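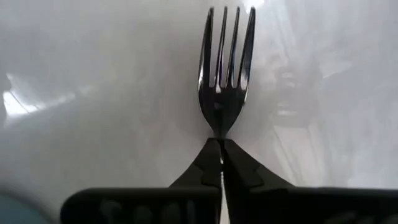
Cutlery tips I've tested, and the ones I've dropped

Every April somebody sends me a list of drawer hacks, and every April most of them turn out to be ways of selling you a divider. Kirsty Merrick forwarded me this year's batch. I tried the lot over 2 weeks in a kitchen that gets used three times a day, and these are my notes.

Tip everything out first

Fine, I'll give them this one. You can't sort cutlery in the drawer, you just push it about. Clear a big flat surface and get everything on it, including whatever is lurking in the picnic bag and the dishwasher. Spread it so that nothing sits on top of anything else. Piles hide duplicates.

Wipe the surface down before you start. A pale worktop shows the crumbs, which is annoying and also useful.
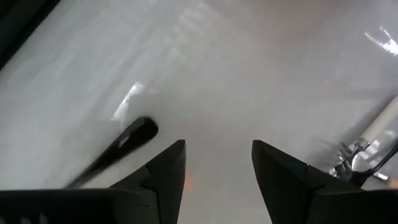
White surface, black handle, plenty of glare.

Vinegar for water spots

Works, up to a point. A splash on a soft cloth takes the chalky marks off a plain metal fork. It does nothing for scratches, whatever Rurivthorpe's leaflet claims, and soaking cutlery overnight is asking for trouble if the handles are glued on. Wipe, rinse, dry with a clean tea towel. Go between the tines with a corner of the cloth. I've seen a special brush sold for this. Save your money.

Sort by handle colour?

The Cikbridge method, as they like to call it: one colour for everyday, one for outdoors, one for guests. Sounds clever. My trouble is that a fork is a fork, and at 9 in the morning I want a spoon and don't care what colour it is. Sort by type first. If you own a mixed lot, colour is handy for spotting what belongs to the camping set, and that's as far as I'd take it.
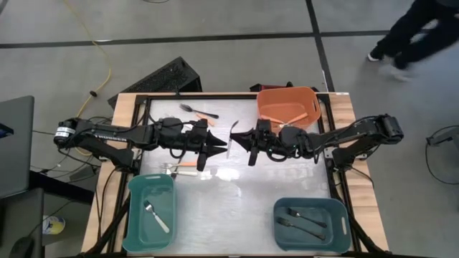 Baskets and bins

A plastic basket with a handle hole is good for carrying things out to the garden. For daily storage I'm less keen — everything slides to the bottom and you end up rummaging. Bins are worse for the same reason, being deeper. I use mine for sorting only: one to keep, one to give away, and the basket for whatever is going back outside.

Sharp knives don't go loose in any of them. Alby Sutcliffe swears by a cork on the tip. I've tried it and the cork falls off. Use a proper sleeve or a block.

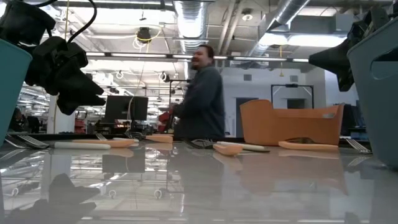
The "20 pieces is plenty" rule

Depends who's coming to dinner, doesn't it? Tipene Dunstan got down to 10 and was washing up between courses. Keep enough for one full day plus visitors. Anything bent or with a loose handle can go, and so can that odd white one that matches nothing, unless you like it.

Non-slip liner

Worth it, but the cheap roll does the job as well as the Stutetetti one. Cut it slightly small or it rucks up at the back and the drawer sticks.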